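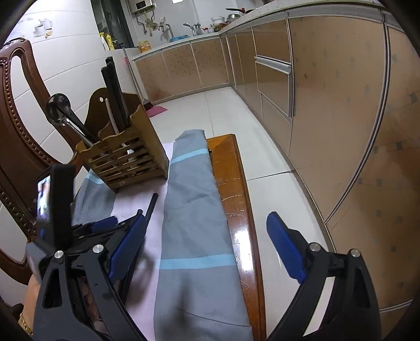
Tamer Tarawneh wrote to me that he wouldn't spend a cent on a hand-held gripper kit until somebody told him whether an ordinary person can fold laundry with one for an hour without wanting to throw it across the room. Fair enough, Tamer! I'll get to that, but since this is meant to be the wiki's main entry on the Harb, I'd better start with what the thing is.

Harb

The Harb is a hand-held gripper kit sold by Hidstead, a small outfit that used to make nothing but replacement jaws for bench robots. You hold it by the handle, do a household job with it, and the kit records what you did so that a robot arm with matching jaws can be trained on it later. It went on sale in December, and I've had one on loan for long enough to have opinions (lots of them, sorry).

What you get

The standard kit comes with the gripper, a charger, a carry case and 2 spare sets of finger pads. The pads are soft rubber, the blue ones, and they're the part I like best. They give a little when you close on something, so a thin edge of cloth stays put where a hard plastic tip would let it slide. They do pick up lint like crazy, though. I wipe mine down with a damp rag between sessions and that seems to be plenty.

The manual is 6 pages and mostly good. The page on calibration reads like it was written on a train, so use the version Hiba Karaki put up on the talk page, which has the steps in the right order.

Using it

Now for Tamer's hour. Folding is where I've spent most of my time with the Harb, mainly small kitchen cloths on a table, and I'd call it fine after a rough start. My first evening was comedy. I kept grabbing two layers when I wanted one, and then the whole fold came up with the jaws. What helped was opening the jaws wide, coming in low, and pinching only the corner - and slowing way down. By the end of the week I could get through a pile while listening to the radio.

My wrist did get tired before the hour was up. The weight sits forward of your hand, and there's no strap. Hiba, who has smaller hands than I do, swaps sides every few minutes and says she barely notices it. I'd still want a strap.

Cloth with stripes is nicer to work with than plain cloth, by the way. You can line up your fold by eye, and when you go back over the recording it's much easier to tell which way around the thing was.

Compared with the Priltside

The only other kit I've used at home is the Priltside, which is lighter and has a better trigger. It also has harder pads, and on thin fabric it drove me up the wall. For cups and spoons I'd take the Priltside. For anything floppy I'd take the Harb every time.

Software and support

Recordings go into Brirnia, the program that comes with the kit. It's plain looking but quick, and you can trim the bad tries without learning anything new. One license covers 4 grippers. The free storage stops at 2,000 recordings, and I wish the warning came up sooner than it does, because I lost an afternoon to clearing out old takes.

Support has been friendly. I emailed about a squeaky pivot and got a reply the next day telling me which screw to back off a touch, and the squeak went away.

Known problems

The case latch is weak. Brirnia forgets your folder if you unplug during an update. Spare pads ship only in full sets, so if you tear one you're buying the lot.

Page last edited May 14, 2019. The section on replacement jaws still needs writing, so if you've fitted the long ones, please add your notes.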